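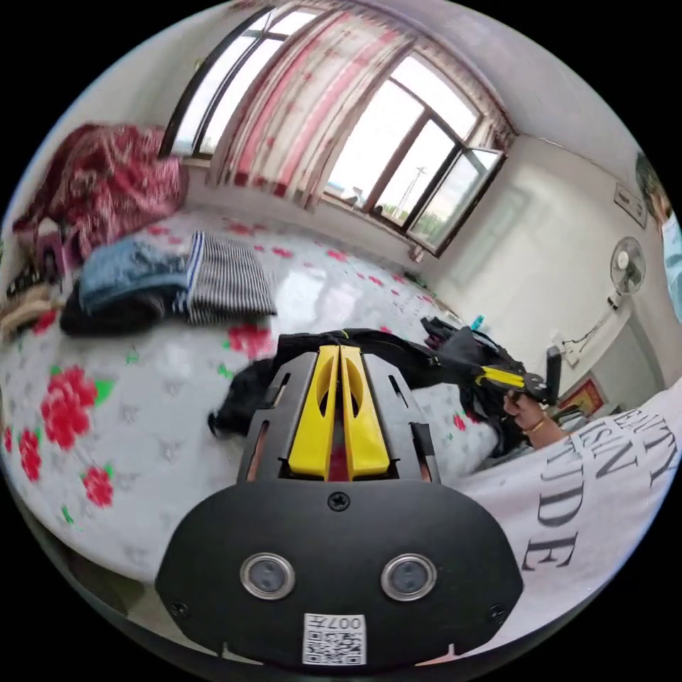 Submitted by Dalva Fagundes, Plirunell evaluation group
Reviewed by Nghĩa Vương
Progress report, March

The review of the Sterkard hand-held gripper kit continued in home settings. The kit is used in pairs, one unit per hand, and the task set for this period is clothes handling on a bed. We logged 100 episodes, of which 39 involved denim. Review of the recordings is still open. 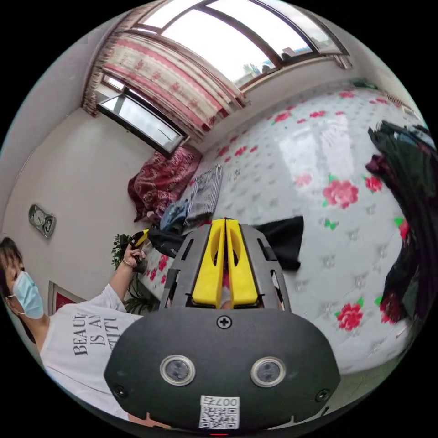

Dark fabric remains the main concern — 11 episodes were set aside for a second check of finger position against black cloth. Jatano has been asked for a quote on spare fingers. Remaining budget covers 2 more homes, and the Đào site is next. The purchase recommendation will follow with the April report.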